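Asunto: Re: [taller-robots] ¿Hay ya alguna máquina que recoja una mesa de trabajo?

Hola a todos:

Contesto al mensaje de marzo que quedó sin respuesta. Lo copio recortado:

> En Skondik nos preguntan cada poco si se puede comprar
> ya un brazo que deje los puestos recogidos al final del
> turno: regletas, cables, herramienta suelta. El comercial
> de Nuttall dice que sí. Yo no he visto ninguno trabajando
> fuera de una feria. ¿Alguien tiene datos propios?

Tenemos algunos, de Gerstead, y sirven para una sola tarea: coger una regleta de enchufes blanca de un tablero y dejarla en una caja. Las demostraciones las hacen personas con pinzas de mano, una en cada mano, y con ellas se entrena después el brazo. Van por puntos.

1. El puesto. Tablero blanco apoyado sobre un panel de madera, entre dos perfiles de aluminio. La regleta se coloca cada vez con una orientación distinta y el cable queda como caiga. Una persona le coge el truco a las pinzas en una mañana.
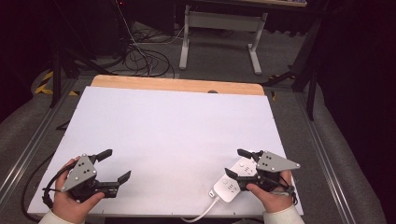
2. Los números. Grabamos 1.000 demostraciones. Después pusimos el brazo a repetir la tarea 378 veces y la completó 304. Con la regleta en medio del tablero y el cable hacia fuera falla poco. Si el cable cruza por delante, los dedos lo pisan o lo arrastran, y la regleta gira. De los fallos, 48 fueron por el cable. El resto se reparte entre agarres flojos y paradas de seguridad.

3. Lo que ve la pinza. La cámara va montada en la propia herramienta, así que los dedos negros ocupan buena parte de la imagen y la regleta queda al fondo, pequeña. Blanco sobre blanco le cuesta. Probamos con un tablero gris oscuro y mejoró, pero en un taller nadie va a cambiar las mesas por eso. 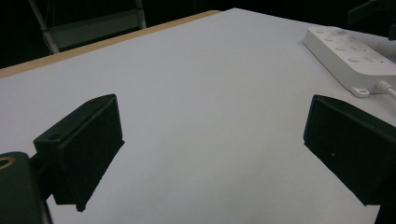 4. El cable. Para mí es el asunto principal. Un objeto rígido se coge por donde uno quiera y se viene entero. Con una regleta hay que decidir si se recoge antes el cable, y enrollarlo con dos pinzas de dos dedos es lento hasta para una persona con práctica. El brazo no lo enrolla — lo mete en la caja como puede y a veces se queda colgando por fuera.
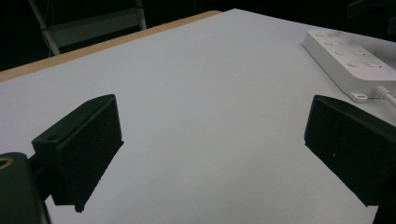
La regleta con el cable saliendo hacia la derecha, vista desde la pinza.

Mi respuesta para Skondik sería que todavía no, al menos para un puesto real con veinte cosas distintas encima. Para una pieza repetida, en una mesa fija y con alguien cerca, se puede plantear una prueba. En casa lo veo más lejos, porque no hay dos mesas iguales y la gente espera que no haya que vigilarlo.

Del equipo de Nuttall no puedo opinar, no lo hemos tenido. Si alguien de Dostine sigue en la lista, me interesa saber si han probado con mangueras o con cable más grueso, y con qué dedos. Los nuestros son bloques rectos y sospecho que unos más estrechos irían mejor.

Puedo pasar la tabla de intentos a quien la pida. Está en bruto y hay columnas sin rellenar.

Un saludo desde Gerstead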